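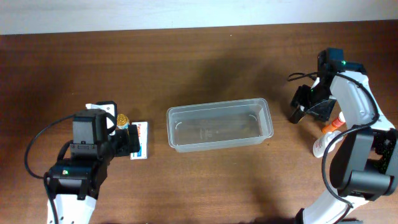 Guvow Table Oil, 200 ml

I make this one myself, in the back half of the Warkier shop, and it's the thing I get the most mail about. It's a soft oil and wax blend for brown wooden tabletops that have gone a bit thirsty. I started mixing it for my own kitchen table – years of coffee cups and homework – and then friends wanted a jar, and then their friends did, and now I have a label printer.

What it does: brings the grain back up, takes the chalky look off, and leaves a low sheen. It won't hide deep scratches. If you want a hard, glassy finish, get the Sipos varnish and be patient with it (I'm not, so I don't).

How I use it

Wipe the table down and let it dry. Pour a little onto a cotton rag, less than you think, and rub along the grain. Leave it for 30 minutes, then buff with a clean rag until your hand stops sticking. Do the edges too, I always forget mine! A second coat the next morning is nice on old oak.

Please lay used rags out flat outdoors to dry before you throw them away. Oily rags in a heap can catch fire.

Sizes

The 200 ml bottle does a six-seat table twice over, roughly. The 900 ml tin is for people with floors, or a lot of chairs.

Goes well with

Fisto cotton rags, pack of 5. They don't shed, and I've washed mine more times than I should have.

The big tin is out of stock until September. Small bottles ship as usual, and orders in before noon go out the same day.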